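Brarkus Training Rebounder 87

Folding soccer rebound net, single-sided or two-sided use
Home > Soccer > Training > Rebounders and nets

In stock. Usually leaves our Willside warehouse in 2 working days.

The Rebounder 87 is a steel-framed net for first touch, volleys, passing and goalkeeper work. It is the middle size in the Brarkus range. The smaller 65 is made for backyards and younger players, and the Wirberg wall is a fixed unit for clubs with their own ground. Most of the 87s we sell go to players training alone and to coaches who need something that fits in the back of a car.

The number is the height of the net in inches when the frame stands fully upright. At that height it returns chest-high balls and most headers. Tilted back to its lowest setting it sends the ball up in a loop, and that is the setting goalkeepers tend to use for catching practice.

How it adjusts

The frame locks at 7 angles. Pull the pin on each side, move the frame, and let the pins drop back into their holes. Check that both have gone all the way in before you kick a ball at it. If only one is in, the frame will twist under a hard shot and the top bar can bend. Bent bars are not covered by the warranty.

The net hangs on bungee loops, which come fitted. New loops are tight and give a fast return for the first few weeks. They settle after that. If the return goes soft in one area, replace the loops there instead of moving good ones over from another side.

Who it suits

Berwyn Morgan coaches the under-12s at Bowen and has used two of these since last fall. He sets them facing each other with a gap for the player in the middle, so that every pass comes back from a different direction. His advice is to start close and keep the ball on the ground. Players who back off too early spend most of the session chasing.

For a single player, ten minutes of one-touch passing on each foot is a good start. Then take one touch to control and one to pass. Leave volleys until the end, when you are warmed up.

It is not a goal, and it should not be used for shooting practice at full power from close range. The ball comes back as hard as it goes in.

Coffee mornings and the showroom

The Willside showroom has one Rebounder 87 set up on turf, along with the 65 and a selection of balls. Bring your cleats or use the flat floor in sneakers. Iestyn Beddoe runs the showroom and can show you how the frame folds, which is easier to learn by watching than from the sheet in the box. Coaches' coffee mornings start again in October at 10 a.m. You do not need to book for those.

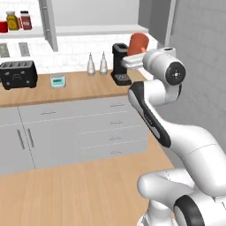
What is in the box

Frame in two halves, powder-coated white
Net with loops fitted
Locking pins, plus a spare pair
Ground pegs for grass
Sand bag sleeves for turf and hard floors (sand not included)
Instruction sheet

Putting it together

One adult can do it, but two make the job quicker. Join the halves on flat ground with the net already attached, then stand the frame up and fit the side struts. Hand-tighten every bolt first and go over them with a wrench once the frame is square. Peg it down or fill the sleeves before use, including indoors.

Care and storage

The frame can stay outside in dry weather. Take the net off for the winter, or bring the whole thing in – folded, it will hang on two garage hooks. Wipe mud off the pin holes, as grit there is the usual cause of a stiff frame. Do not use oil on the pins. It collects dirt and marks the net.

Spare nets, loops and pins are sold separately and fit every 87 made so far. Parts for the 65 do not fit.

Delivery and returns

The box is long and goes by freight carrier, so please give a phone number when you order. Collection from Willside is free. You can return the rebounder within 30 days if it has not been assembled. If something is missing or damaged, send us a note with your order number and we will mail the part without asking for the rest back.

Warranty: two years on the frame, one year on the net. Loops are a wear item and are not covered. Club and school use is included in both.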